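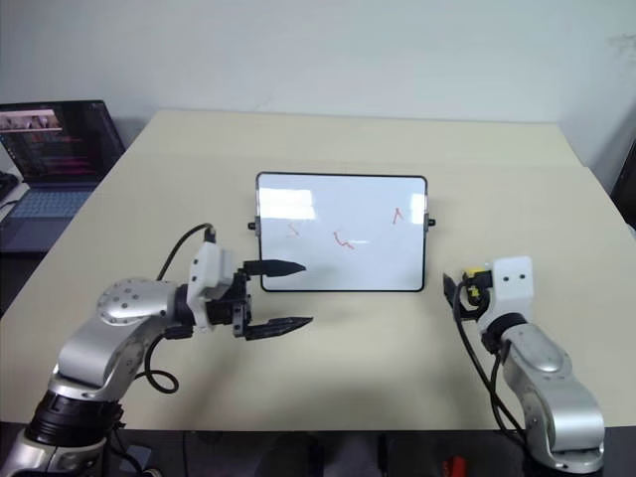 A reader of the last edition wrote in to say that the freezer was fine, thank you, but could the manual please explain how a person is meant to find anything in it. Fair. The last edition devoted a full page to the lid hinge and one sentence to food. We have moved some things around.

Section 3
Setting Up and Stocking Your Gredine 520 Chest Freezer

Revised April 25, 2021. Replaces the old Section 3, including the part about the hinge, now in Section 6, where it can be visited by anyone who misses it.

Before you start

You should already have read Section 2 (Unpacking) and have the freezer out of its carton. If it is still in the carton and you are reading this on top of it, go back.

You will need:
a grounded outlet the freezer doesn't have to share
a level
a soft cloth, warm water, and a little dish soap
freezer tape and a permanent marker
something to write a list on that can be wiped clean
the Jadoon baskets (in the box, under the cardboard you were about to throw out)
a second person, if you plan to move the freezer again, and you probably do

3.1 Choosing the spot

1. Pick a dry, indoor place with a hard, level floor. A garage is fine if it stays within the room temperature range printed on the rating plate. A garage that is a sauna in September and a cave in winter is not fine, however convenient it may be.

2. Leave clear space behind and on both sides, as shown on the spacing sheet in Section 2. This space belongs to the freezer. Skis, folded tables and wrapping paper will try to move in within a week.

3. Check that the lid opens all the way. Look up. Shelves, water pipes and garage door tracks have all been discovered by people who measured the floor with great care.

4. Set the level on the closed lid, front to back and then side to side. Adjust the feet until the bubble behaves.

5. Leave the freezer standing upright and unplugged for the settling time in Section 2. If it traveled on its side, use the longer time. If you don't know how it traveled, use the longer time.

CAUTION: Do not use an extension cord or a power strip. The cord supplied is the length it is on purpose.

CAUTION: Keep the key away from the freezer and out of the reach of children. A child who climbs into a freezer may not be able to get out. There is no joke in this paragraph.

3.2 Cleaning and first power-up

1. Wipe the inside with warm soapy water, then plain water, then dry it. The smell of new plastic fades. Baking soda in the water helps it along; perfume does not.

2. Make sure the drain plug is in. It is at the bottom, at the front, and is the size and color of something you would sweep up without thinking.

3. Close the lid and plug in the cord. The green light comes on. The red light also comes on, and an alarm sounds. The freezer is telling you that it is warm. You know. Press ALARM once to thank it.

4. Turn the dial to 3 and leave it there. Numbers higher than 3 do not make the freezer get cold sooner in any way you will enjoy.

5. Wait until the red light goes off by itself. Do not open the lid to see how things are going. Things are going worse now.

6. Put the Sorham thermometer (sold separately, and we're sorry about that) in the middle of the freezer, halfway down. You are looking for 0°F or colder. If it isn't there by the next day, see Section 7.

Note: The outside walls may feel warm, especially at first. The heat from inside has to go somewhere, and the walls are where it goes. Call us if they are too hot to rest a hand on.

3.3 The first load

It is tempting to fill the whole thing in one heroic afternoon, usually because half a cow is already in the driveway. Please don't. The maximum amount of fresh food you may freeze in one day is on the rating plate inside the lid. It is smaller than half a cow.

1. Begin with food that is already frozen. It costs the freezer almost nothing to keep it that way, and it helps chill whatever comes next.

2. Cool cooked food in the refrigerator first. A pot of hot soup will thaw its neighbors before it freezes itself.

3. Pack fresh food flat, in meal-sized amounts, with the air pressed out. A flat bag of chili stacks like a book. A round one rolls to a corner and is raised by peas.

4. Lay new packages against the side walls, not touching one another, until they are solid. Then stack them wherever they belong.

5. Never put glass bottles of anything fizzy in the freezer, even for a minute. The minute is how it starts.

3.4 Using the baskets

Your freezer comes with 2 hanging Jadoon baskets. They slide along the rim, and they are where the things you want this week should live.

1. Hang both baskets at the hinge side and push them together.

2. Put bread, berries, and opened bags in the first. Put dinners in the second. You may reverse this. You may not abandon it in the first month and then write to us.

3. Below the baskets, divide the floor into zones with sturdy reusable bags, one kind of food to each. Meat in one, vegetables in another, and so on. When you want something from the bottom, you lift out a bag by its handles and your dignity stays more or less where it was.

4. Keep one zone for things you cannot identify. Every household has them. It is kinder to everyone if they are together.

3.5 Labels and the list

A frozen package looks like every other frozen package. Today you are quite sure you will recognize the lamb stew. You will meet it again as a brown brick, and it will not introduce itself.

1. Label before freezing. Tape will not stick to frost, and neither will your good intentions.

2. Write what it is, how many it feeds, and the date. "Stuff for Dad" was a clear label on the day.

3. Keep a list outside the freezer. Paper works. A whiteboard works better, as the list is going to change every time somebody wants a waffle.

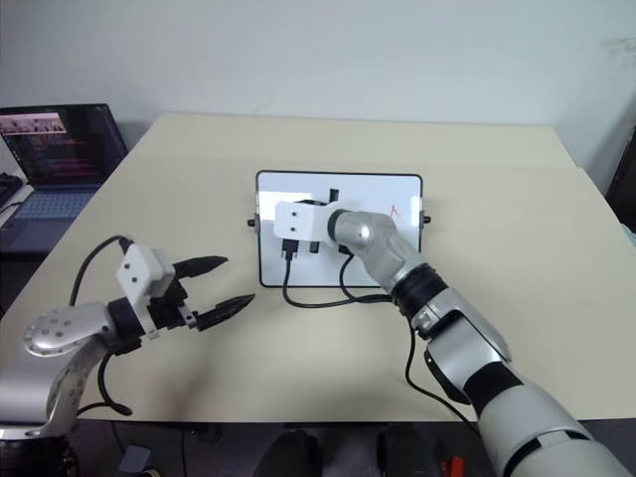

Fig. 3-2. Small whiteboard, propped upright.

4. Rule the list into columns: what, where, how many, date. Write in an item when it goes in and wipe it off when it comes out. The second half of that sentence is the one to practice.

5. Keep the marker with the list. Tie it on if you have to. A list without a marker is accurate for one evening.

6. Once a season, open the lid, read the list aloud, and have a second person look for each item. Be quick. Settle arguments afterward with the lid shut.

Note: Don't fix anything to the freezer's outside walls with screws. The coolant lines run behind them and cannot be seen. We replaced one cabinet for an owner who had put up a very nice hook. We will not be replacing another. Magnets are fine on the front.

3.6 How full is full

The Gredine 520 holds 520 liters. That is measured with the baskets out and no frost, by people with no feelings about leftovers. In normal use, stop when the food reaches the load line molded into the inner wall. Above it, the lid won't seal, and frost will grow around the gasket like a hedge.

A fairly full freezer holds its cold better than an empty one. If yours is mostly bare, fill plastic jugs partway with water (leave room at the top), freeze them, and stand them in the gaps. They also make you look well prepared.

3.7 If the power goes out

1. Leave the lid shut.

2. Leave the lid shut even though it has been a while and you'd feel better if you checked.

3. When the power returns, read the Sorham thermometer before touching anything. Food that still has ice crystals, or is at 40°F or colder, can be refrozen, though ice cream will never forgive you.

4. Throw out anything that has been warmer than that for more than 2 hours. Do not taste it to decide.

5. Write the date of the outage at the top of your list.

CAUTION: After an outage, wait for the alarm to stop by itself before adding any fresh food.

3.8 Running with a generator

The freezer may be run from a generator or inverter rated at 800 watts or more, with nothing else plugged into it. The compressor asks for a good deal more at the moment it starts than it does afterward, so a smaller unit may appear to work and then give up with a click. Run fuel generators outdoors, well away from doors and windows, and never in the garage with the door open a bit.

Priltineo does not cover damage caused by an undersized power source. It does cover the baskets, against rust, for as long as you own the freezer. See Section 8 for how to claim, and please dry the basket before mailing it.

Continue to Section 4, Defrosting.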